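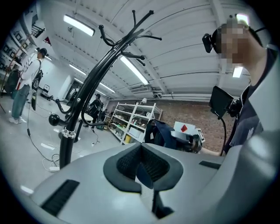
About Clunetti

Clunetti plans equipment purchases for firms adding handheld grippers, head-mounted cameras and fixed arms to their work. Yu-na Ki runs the planning desk. A standard plan covers 52 weeks and lists unit price, spares, cabling, floor space and operator hours — freight is quoted separately. The current price register holds 657 line items and is revised each August. Past plans include Flutley and the Tautahi site. Minimum engagement: 20 hours.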